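The white table method
How one pale tabletop and a lot of see-through plastic got me through the worst cupboard in the house

I have a cupboard under the stairs that I've been frightened of since we moved in. You know the sort. You open the door a few inches, slide in whatever you're holding and shut it again quickly before anything can fall on your foot. Last spring it won. The door wouldn't close at all, and for a fortnight I kept it shut with a chair.

So when a friend told me that Laurinda Amaral was running sorting mornings in the old chapel hall at Clurnthorpe, I put my name down before I could think of an excuse. You bring your muddle in whatever it lives in, you get a table to yourself, and you go home with it sorted. I took two suitcases and a laundry bag (I was by no means the worst, there was a man with a wheelbarrow).

Laurinda used to fit out haberdashery shops and has very firm ideas about tables. They must be white and they must be plain. She tried the hall's old dark trestles for the first few mornings and people kept losing things on them, she told me, black buttons and fuses and the little feet off things. On a pale top you see every last screw. I'd never given it a thought in my life, and now I can't sort so much as the post on our brown kitchen table without getting cross!

The other half of it is plastic you can see through. Bags, sleeves, tubs, wallets, she doesn't much mind, as long as you can tell what's in there without opening it. I arrived with a stack of lovely patterned tins I'd been saving for exactly this sort of day and she looked at them very kindly and moved them to the floor. "They're for biscuits," she said.

I'll admit I was put out. I like a tin. But I had also, that very week, opened four of them looking for picture hooks and found foreign coins in three.

You start by tipping out one bag, only one, at the far end of the table. Then you pull things towards you in families. No labels yet and no deciding what to throw away, you're simply putting like with like. My first suitcase was mostly cable and wrapping ribbon, knotted together so thoroughly that Adelino Henriques from the next table came over to have a go at it. He'd finished his own lot, all fishing tackle, and I think he was enjoying himself. Between us we freed eleven feet of gold ribbon, a doorbell and the charger for a phone I sold years ago.

Once the families are made you give each one its plastic, and at that point you find out what you really own. I own batteries, apparently. I'd been buying them every Christmas for years because I could never find any. Doaa Bennani, who had the table by the window, had brought her late aunt's sewing things and was up to 200 reels of thread when she stopped for a cup of tea. She'd thought she might keep a handful. By lunch she had them all in clear bags by colour and was keeping the lot, and quite right too, they looked gorgeous.
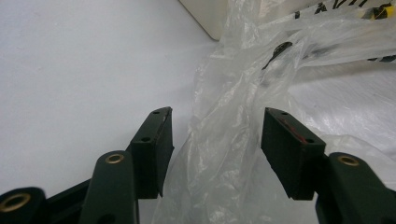 White tabletop, translucent plastic. Laurinda swears by the pair of them.

There are arguments against. Graça Antunes, who helps at the mornings, can't bear how it all looks on an open shelf and hides hers behind a curtain. My sister says it's an awful lot of plastic, and she has a point. I've mostly reused what was already in the house: takeaway tubs, zip bags that bedding came in, a heap of document wallets from an old job. I bought one set of proper lidded boxes, the Jivlow ones, and they're fine, though the lids need a good thump.

Sunlight is a worry as well. Anything that might fade wants to go in a dark cupboard, bags and all. Doaa's threads have gone in a wardrobe.

If you want to try it at home without the hall, an old white door laid across two chairs will do, or a plain sheet pulled tight over the table you've got (clip it underneath or it rucks up and you're back to losing screws). Put a lamp to one side. Give yourself a morning and stop when you're hungry, I got very silly about a bag of curtain rings around one o'clock and should have gone home.

My cupboard took two more sessions. The door shuts now, the chair is back in the bedroom, and there are 16 bags and tubs on the shelves in there with a strip of masking tape on each. The biscuit tins are on top of the fridge. One of them has biscuits in.

Clurnthorpe sorting mornings run through March at the chapel hall. Bring your own bags and tubs.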